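Print
E-mail

Review: Skodunar Two-Arm Bench Kit, One Semester In

Our after-school robotics club bought the Skodunar kit in August and has used it twice a week ever since. This review is for other clubs and teachers looking at the same kit. I'm the adult adviser, and the students did nearly all of the assembly and all of the programming.

The kit has two small arms that bolt to one aluminum rail, a gripper for each, wrist cameras, the control boards and the cables. The enclosure is on you. We built ours from aluminum posts and covered the walls with leftover patterned wallpaper. The floor is a beige marble pattern.

Assembly took us 15 club hours. The manual is clear up to the elbow joints and then gets thin. Two of the diagrams show the base plate from underneath without saying so, and we mounted one arm backward before we caught it. After that it went fine. The plates sit solid on the rail and have not needed retightening.

The students picked folding as their project this year. They wanted something both arms would have to do together, and a thin yellow sheet seemed simple enough.

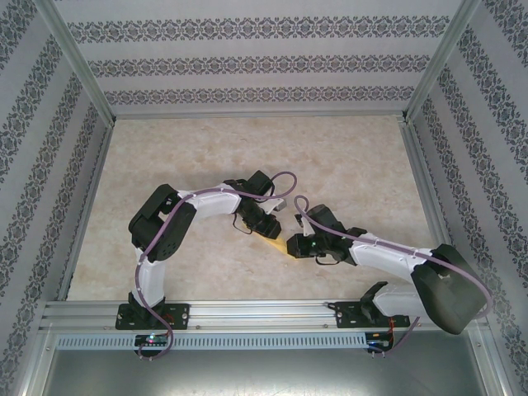

Picking a flat piece up off the floor was the hardest part of the semester. The fingers have to come in low, and the arms don't tell you when they are about to hit each other. There is no collision warning in the Skodunar software. The students wrote their own check, which stops both arms when the grippers get too close. A beginner group would have trouble with this, and I think the company should include it.

The gripper fingers are the best thing about our setup, but they didn't come in the box. The stock fingers are hard and slick. We switched to a yellow lattice set from Florer, and the difference showed up the first afternoon. In our log, the stock fingers held the sheet on 38 percent of tries. With the Florer set it was 57 percent before we changed any code.

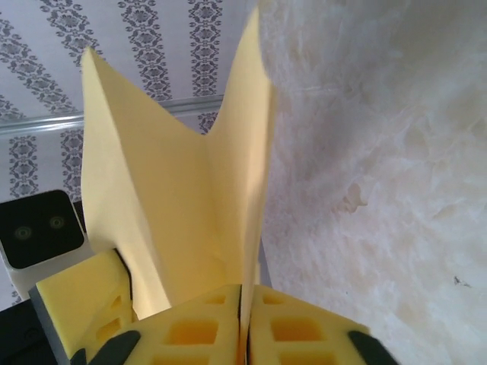 The sheet gathered between the Florer finger pads, from a wrist camera.

The lattice fingers do wear. One pad began to tear at a corner after a month, and spares are sold only as full sets — an annoyance if you only need one.

Cable handling is just okay. The purple camera cables need a good-sized loop at the wrist or they pull tight when the arm reaches across. The clips in the kit are too few and too stiff. Plan on buying more.
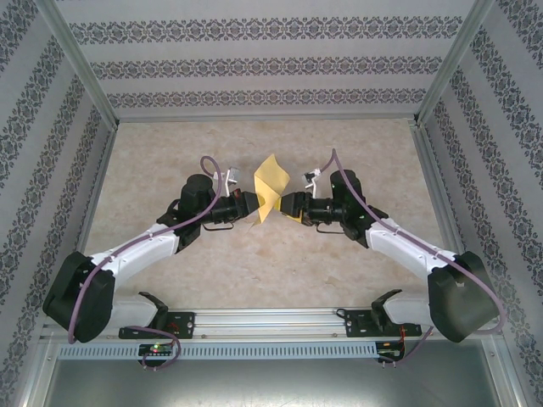
Working with both arms on one piece is where the kit earns its price. The left and right arms move at matching speeds out of the box, and we did almost no tuning there. One student group got a basic hand-off going in 2 meetings. The fold itself is still a work in progress. It comes out crooked more often than straight, and I put that down to our code more than the hardware.

The wrist cameras are small and give a usable picture of the fingers. They do block easily when a large piece comes up in front of them, so we also keep a fixed camera on the bench. The brackets are light and can get knocked out of line. Check them before each session. 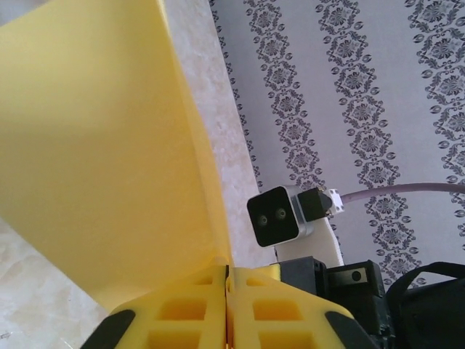 Wrist camera view with the sheet raised and the second camera module at right.

Support was slow but useful. I wrote to Skodunar about the manual and got a full answer nine days later, with a corrected drawing.

I would buy the kit again for a club that already has some programming experience. For a first-year group I'd start with a single arm and add the second one later. Budget for better fingers and extra clips either way.

E-mail this review
Print this page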